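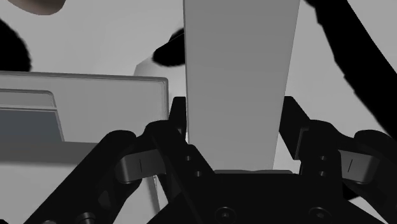

Render: a light grey plank upright between two black fingers.

Sondisside household spelling survey – read me first

The file holds 849 rows, one per shopping list, typed up by Eduardo Mercado from lists handed in at Grustley and Jisham. 512 are from Grustley, the rest from Jisham, so treat any "regional difference" with suspicion. I do.

Columns: list_id, town, word_as_written, word_meant. The last one is Eduardo's guess. He is good at it, but a guess is a guess – "brocly" is easy, "sethi" could be the corner shop or somebody's surname.
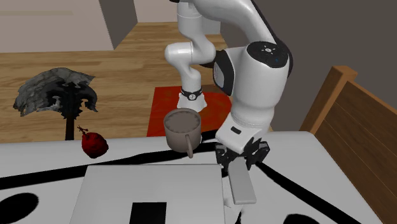 Known faults: 70 rows have no town. 3 lists were entered twice and I haven't found the second copies. Ages were never asked, so please stop using this to show that young people can't spell.

Licence: free to use, with credit. Corrections welcome if you've checked them against the scans.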